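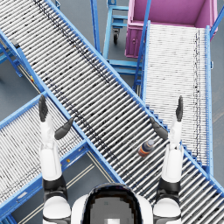
Shipping and Returns: Frequently Asked Questions

These answers cover orders placed with Toprak for home and garden goods. If your question is not listed, write to the customer desk using the contact form.

When will my order ship?

Orders placed before 2 p.m. ship the same working day. Anything later goes out the next working day. In November and December it can take one extra day. You will get an email with a tracking number when the parcel leaves us.

How much is shipping?

Small parcels are $10 flat. Large items such as planters, benches and storage boxes are $35. If you order a mix of both, you pay the large item rate once and nothing more.

Do you deliver to Koluvmont?

Yes. Koluvmont orders go through our Drostmont depot and take up to 3 extra days. We cannot deliver to PO boxes there.

Can I change my address after ordering?

You can change it in your account until the order status says Packed. After that you will need to ask the carrier, and they may charge a fee. We can't make the change for you at that point.

My tracking hasn't moved. What should I do?

Tracking often shows no updates between the first scan and the local depot. Wait 3 working days from the last scan. If there is still nothing, send us the order number and we will open a search with the carrier. A search can take up to 10 working days.

Why did my order come in two parcels?

Liquids are packed apart from fabric and paper goods. Plant feed, wood oil and the Nitine cleaning range always travel in their own box. You are not charged twice.
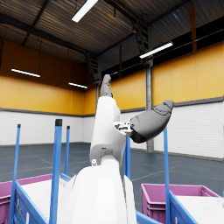 How do I return something?

Start the return in your account within 14 days of delivery. Print the label, tape it over the old one and drop the parcel at any pickup point the carrier lists. Keep the receipt until your refund arrives.

Items must be unused. Opened liquids, cut fabric and live plants can't be returned unless they are faulty.

Who pays for return postage?

You do, unless the item is faulty or we sent the wrong one. The cost of the label is taken off your refund. For large items, please contact us before you book anything.

When will I get my refund?

We check returns in the order they come in. Once yours is approved, the money goes back to the card or account you paid with. Most banks show it within 3 working days. Gift card payments go back to the same gift card, so don't throw it away.

Something arrived broken or leaking.

Take a photo of the item, the inside of the box and the label, and send all of them within 14 days. Please don't throw out the packaging until you hear from us. We will offer a replacement or a refund. If a leaking bottle has damaged other things in the same box, list those too.

Can I swap an item for another size or color?

We don't do direct swaps. Return the one you have and place a new order.

Who handles complaints?

Songül Keskin looks after delivery complaints and Beril Tatlı looks after returns and refunds. Put the name in the subject line along with your order number.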